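Fledar trip planner: support ticket
Subject: Car rental pickup time is wrong after flight change
Opened by: Helmi Rantala
Date: July 16, 2018
Status: Waiting for customer

Hello,
I have booked a flight and a rental car together in Fledar. The airline has moved my flight and I arrive now 5 hours later. The flight in my itinerary was updated by itself, but the car pickup stayed at the old time. The car company is Koskela, desk at Trernmont airport.

What I have tried until now:
- Pressed "Refresh trip". The flight is correct, the car is not.
- Opened the car booking and changed the time by hand. I get the message "Pickup must be within 2 hours of arrival". But the new time is within 2 hours of the new arrival.
- Logged out and in again, same message.
- Removed the flight from the trip and added it again with the booking code. Now the car shows a change fee of 100 dollars, which was not there before. I did not accept it.

I am afraid that the desk gives my car to another person if I come late. Please tell me also if the deposit stays the same.

My attachment:

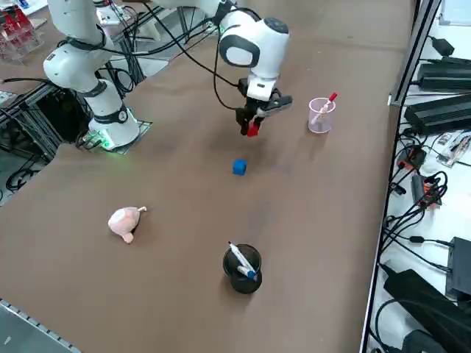

Veronika Szénási: Thank you for the clear steps, Helmi. The car booking still compares with the old arrival time, so the message you get is wrong. I have linked it to the new flight and removed the fee from our side. Please open the trip, choose the new pickup time and press "Save". The deposit does not change. Write the new time in this ticket when it is saved, then I will ask Koskela to confirm that they keep the car.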